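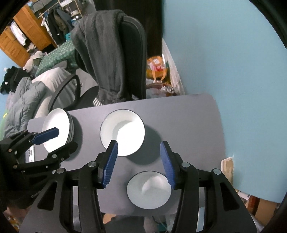
Idel is a desktop customisation program for home computers. It replaces the standard background, icons and taskbar with a set of movable panels, and was written for machines with older graphics cards on which heavier programs of the same type ran poorly.

History

Development was begun by Alby Hollis, who had previously maintained a wallpaper changer named Oler. The first public version reused much of the Oler code and could display only a clock and a calendar. Marcelle Bodin joined the project in April of the following year and rewrote the drawing routines, after which panels could be resized without restarting the program. Version 2 was released on 21/08/2020. It introduced support for more than one monitor and dropped the original settings file, a decision that left many older themes unusable until they were converted by hand.

Features

The desktop is divided into an invisible grid, and each panel occupies one or more cells. Panels may show the time, the weather, unread mail, processor load or the contents of a folder. A layout can be saved under a name and recalled from the keyboard. When a game or film is opened in full screen, Idel stops redrawing its panels and releases the graphics memory it holds. A single layout may contain no more than 50 panels.

Themes

Themes are distributed as compressed folders containing images, a font list and a plain text layout file. The official gallery, edited by Kirsty Prendergast, holds 319 themes, of which 77 were carried over from Oler. The default theme, Vasiliu, is dark grey with narrow lettering. Clultis, a lighter theme by Ragnheiður Oddsson, is supplied as the alternative and is used in most of the printed documentation.

Reception

Reviewers praised the low memory use and the full screen behaviour. Criticism was directed mainly at the settings window, where changes to the grid take effect only after the window is closed, and at the lack of an undo command.

See also

Desktop environment
Wallpaper (computing)
Oler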